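Gonden Gripper Club

The Gonden Gripper Club is a student robotics club founded by Zodwa Zwane and Mervin Zacharias. It teaches household chores to robots by having students do them first, slowly, with a gripper in each hand.

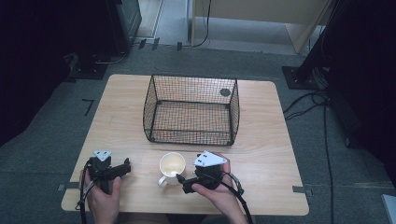

Members work in pairs at a single table, one handling the grippers and the other offering advice, which the club's rules describe as optional. Each attempt is logged as a run. By 22 July 2019 the log held 1,719 runs, of which 58 are marked only "sorry."

The beginners' task is moving a mug into a basket. It was meant to fill one meeting and has so far occupied nearly 8 months. Lizelle Mabuza holds the club record — 4 clean runs in a row — and is said to mention it.

Every December the club holds the Cele Cup, judged by Colette Charpentier, who deducts points for sighing. The prize is a mug. Thabiso Coetzee, twice runner-up, has proposed a different prize.

See also: Uvado Robotics League; Diltesance (student newsletter)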